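Stevstead — Window Side, Ground Floor

Gallery updated Saturday, April 12, 2025. Text by Tapio Valtonen.

The pages in this gallery cover the ground floor at Stevstead, one room at a time. The entries for this room deal with the glazing, the ceiling and the long table. Finishes are listed as they stand today. Items still on order are noted in the last entry.

Glazing. Tall panes divided by thick black mullions. The mullions were specified by Niskanen and repainted on site in two coats. The trees outside take most of the direct sun in July, so no blinds were ordered.

Table and window. The table top is white with a faint gray marble pattern and stands directly in front of the glass. Cleaning is with a damp cloth and neutral soap only.
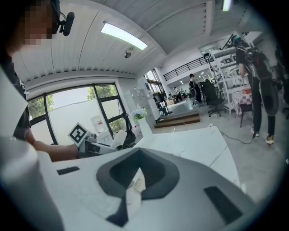 Marble-patterned table at the window, with white vase and pale blue and white flowers. Ribbed ceiling overhead.

Ceiling. White, ribbed, curved, with a step down beyond the beam. The long fluorescent fitting was kept from the earlier layout. Replacement tubes are stocked by Prekater, and lead time is around 30 days. Tubes are changed in pairs.

Flowers. Changed every 3 days. The vase is kept on the table and should be lifted, never slid, when the top is wiped down.

Walls. White throughout. Touch-up paint is Davex, matte, and the open can is in the cupboard by the stairs. Allow 2 hours between coats.

Outstanding. Door closer, skirting at the step, and a second key for the window locks. The closer was delivered with the wrong arm and has gone back to the supplier. The skirting is cut and waiting for primer.

Next gallery: stairs and upper landing.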